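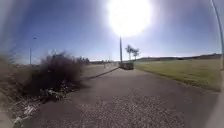 Plant the trees already

An opinion, May 2019

I walk to work. Not for my health, not to make a point – the bus doesn't go where I need it to go and parking at Remard costs more than lunch. So I walk. Past the big lot, along the road, down the long path by the grass. Twelve minutes on a good day. In June it feels like an hour.

No shade. That's the whole complaint, really, and I could stop there, but the paper gave me the space so.

Whoever laid out Flulivex Park was thinking about cars. Fine. Lots of people drive. But look at what a person on foot gets. Asphalt, curb, more asphalt. Then sun. Straight overhead sun, sun in the eyes, sun coming back up at you off the pavement. A couple of skinny trees way down at the far end that couldn't shade a cat. By the time you reach them you're nearly done walking anyway.

I wrote to the park office last year. Got a nice reply. They said trees were "under review" with the Sisero extension. Then the Sisero extension opened, and it has a very good sign, and no trees.

Meanwhile there's the road surface. Whatever was painted there has worn down to flecks. Was it a word? A symbol? I've walked over it for three years and couldn't tell you. And if a walker going slow can't read it I don't see how a driver is going to. Repaint it or don't, but don't tell me the budget goes to "wayfinding."
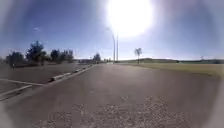
The road beside the lot, wheel stops along the curb. The old markings are underfoot.

People say trees are a headache. Roots lift the paving, leaves block the drains, somebody has to water them the first few summers. All true. You know what else is a headache? A headache. I get one most afternoons from June on, and so do half the people in my building, and we keep a box of the cold packs by the sink.

And the light poles! No trouble finding money for those. I like a light pole, I walk home in the dark in winter, keep them. But a pole throws a stripe of shade about as wide as my arm. I have stood in that stripe. Waiting for a car to go by, sideways, like an idiot.

The grass is what gets me most though. There's a strip of it right along the walkway, flat, open, nothing on it. It's getting mowed either way. You wouldn't have to dig up one foot of concrete. Just put trees in the grass. Every 45 feet, say, which is what they did over by the Feng building, and the people over there eat lunch outside. On purpose!

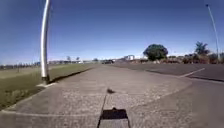 Walkway and lawn. Plenty of room on the left.

I'm told the petition is at 804 names now. Good. Mine's on there, probably twice, the form froze on me. If you work in the park and haven't signed, there's a copy at the front desk at Remard and another one at the coffee counter.

Something that grows fast, please. I don't care if it's pretty. I don't care if it drops those sticky little things on the cars, though I relize the drivers will. Benches would be nice too but I'm not going to push it, a bench in full sun is just a griddle.

Start with the long stretch. The fall is supposed to be the right time for planting, so order them now, before the next review of the review. I'll bring my own shovel if thats what it takes.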